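The Lunbridge bus left at 4:30 and I had not packed one thing. I'd had all August to do it! Instead I was sitting on the floor of my room eating dry cereal out of the box while my cousin Morenike stood over me with her arms folded.

"Nineteen minutes," she said. "Where are your clothes?"

"Around."

She pulled the desk chair away from the wall and a heap of my stuff slid off it. She made a noise I can only describe as our grandmother's.

So we got going. She called out from the list (she'd written me a list, on the back of a Furkwood Hardware receipt) and I ran back and forth dumping things on the bed. Socks. Towel. The good jeans, which had a Skirnby Lake sticker on the knee from the summer before and which I refused to peel. I'd gotten the blue sheet nice and smooth that morning, my one real achievement of the day, and it was already going to wrinkles.

"Not that," Morenike said.

"Yes that."

"You can't bring that to college, Damilola. It's got cartoons on it."

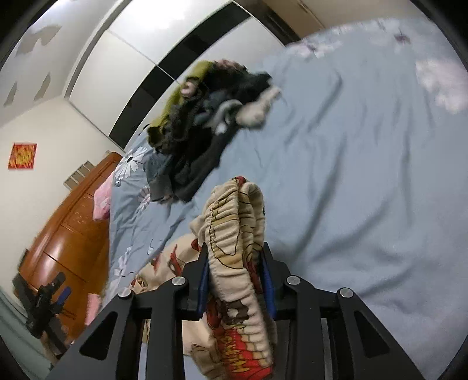

I told her the cartoons were the whole point. I'd slept in that thing through the flu, through finals, through the week Mr. Fashola's dog next door howled until three every single night. The elastic was all bunched up and I did not care. Who was going to see it, anyway? My roommate, and she'd be asleep.

"Your roommate is going to text her mother," Morenike said.

"Then her mother can be jealous."

She tried hard not to laugh, and then she did, and she sat down right on top of my towel. Neither of us said anything for a bit. Downstairs my dad was honking the car horn, two short and one long, like he was calling in a ship.

"You could leave it here," she said finally, picking at the sheet. "I mean, if you ran out of room. I'd keep an eye on it."

I looked at her. She was 15 and she'd been trying to get her hands on my clothes since she could walk.

"You want it," I said.

"I do not."

"You want it so bad!"

The horn went again. I rolled it up as small as it would go and shoved it at her, and she had it under her arm before I could get the suitcase zipped.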